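Server Room Walk-Through, Gristbridge Site, Room 3
Month: November
Checked by: Percy Nina
Building contact: Allby front desk

1. Door closes and latches without a push. OK
Comment: Badge reader slow to respond on the second try. Reported to Allby.

2. Aisles clear of boxes and packing foam. NOT OK
Comment: Two empty server cartons behind the Berchtold rack. Moved to the loading dock during the check.

3. Blanking panels fitted in unused rack slots. NOT OK
Comment: 4 missing in the Bedum rack. Warm air is coming through to the front. Panels are in the cabinet by the door, please fit before the next check.

4. Power strips not chained together. OK

5. Battery backup self-test passed. OK
Comment: Load read 2268 watts at the time of the test. Fan is louder than last month but no fault light.

6. Fire extinguisher in place, gauge in the green. OK
Comment: Tag is hard to read. Ask for a new one.

7. Floor tiles level, none lifted. OK
Comment: Tile near the cooling unit rocks a little when stepped on. Leave for now.

8. Cables off the floor and labeled at both ends. NOT OK
Comment: New network cables on the Bedum rack have a label at one end only.

9. At least 300 millimeters clear behind each rack. OK 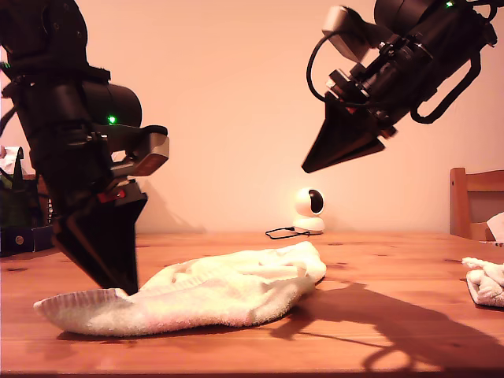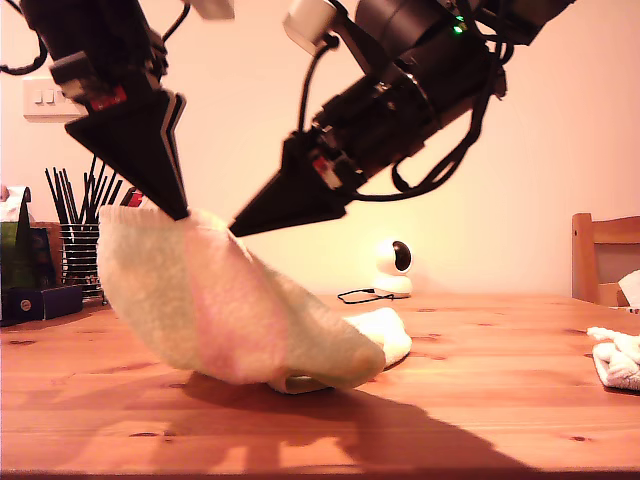
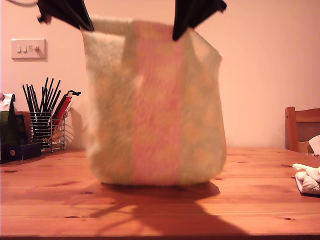

Can a rack stay powered on while the blanking panels are fitted?
The panels clip on from the front and touch no wiring, so leave the servers running. Call the front desk first if a server has to be moved to reach a slot.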